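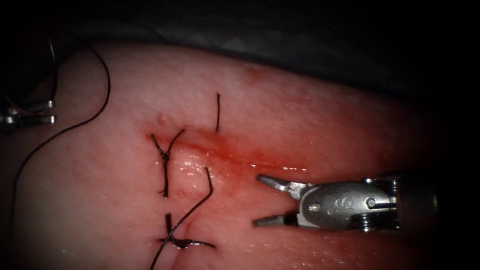 By Senan Breathnach

My job is helping a robot learn to sew. I don't mean socks or teddy bears. I mean stitches, the sort a doctor puts in when you've got a cut that won't close up by itself.

If you're a bit squeamish, take a breath, you'll be fine! Look for the black thread first. Stitches get tied off in knots, a lot like a shoelace with the ends snipped short, and there are two of them on the left half of the cut. The silver thing with its jaws wide open is called a grasper. It's a teeny pair of pliers on the end of a robot arm (there's a second one just poking in on the other side).

So how do you teach a robot something like that? You could try writing out every single move. Go left a bit, close the jaws, pull... I tried that once for tying one knot and gave up after 17 pages.

What we do now is collect examples. An example is one go at the job, saved on a computer from start to finish. It keeps the video, and it keeps a long list of numbers that says where each arm was and how far its jaws were open. Our learning program is called Millik. Millik goes through example after example and slowly gets better at guessing which move comes next.

It needs heaps of them. We're aiming for 2,000, and last Thursday I added 19, which made my favourite colour of day: a tired one.

We keep the messy goes too. Thread slips, knots come out wonky, and Millik has to see how a person fixes that. Every example gets a label, such as "grab the thread" or "tie the knot".

Want to try it at home? Ask a friend to tie a bow while you write down every finger move. Do it 3 times and see if your lists match. Mine never do!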